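I fished the Komus 2,000 spinning reel at Utadstead from February on, mostly for perch, and I like it way more than I expected to! The drag is smooth, the handle folds flat, and it casts light jigs a mile (okay, not a mile).

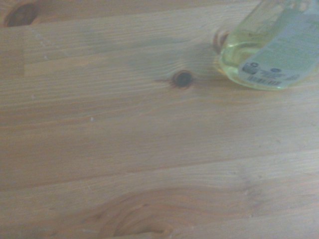
What bugs me

The bail clicks shut a little hard, and the spare spool costs extra. Boo. Kimie Sekiguchi lent me her Hamada for a weekend and its bail is much softer, but it weighs a ton after lunch.

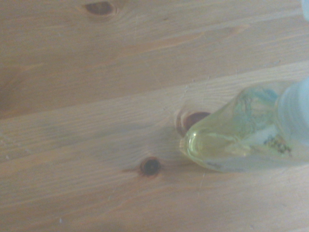 Knots in the pine

Line twist was fine with braid, less fine with cheap mono, so spend a bit there. I took it out on the pier at Dorthorpe too, wind and all, and had only one bad tangle,

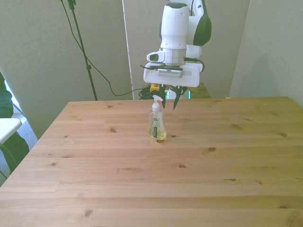
which was my own fault for overfilling the spool. I'd buy it again.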